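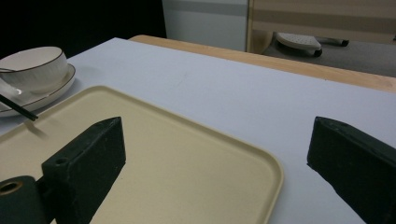 November
By Henrike Bauerfeind

Clearing the table is probably on your list of chores, somewhere between feeding the cat and pretending to look for your other sock. You might wonder why a machine can't do it yet. Well, think about what the job takes. A white cup on a white saucer on a white table is easy for you to spot, but a computer has to work out where one white thing stops and the next begins. Then there are the fingers. You have ten. The gripper here has two chunky green ones, and it has to manage a tray with rounded corners and a cup with a handle, too.

Squeeze too softly and the cup slips. Squeeze too hard and you need a new cup. You learned this when you were small, most likely by breaking something that belonged to your grandmother.

Robots learn by practicing, and they need a lot of it. One might go through 2000 tries at picking up a single cup. Say it gets 70 out of every 100 right. That sounds like a decent grade on a spelling test, but would you let it carry your hot chocolate?

Factory robots have it easier. The same part shows up in the same spot all day long, and no one leaves a spoon in it. Kitchens are messier places. Your breakfast table never looks the same two mornings in a row, especially if you have a little brother.

So can robots do chores? A few of them, slowly, with a grown-up watching. Please take your plate to the sink.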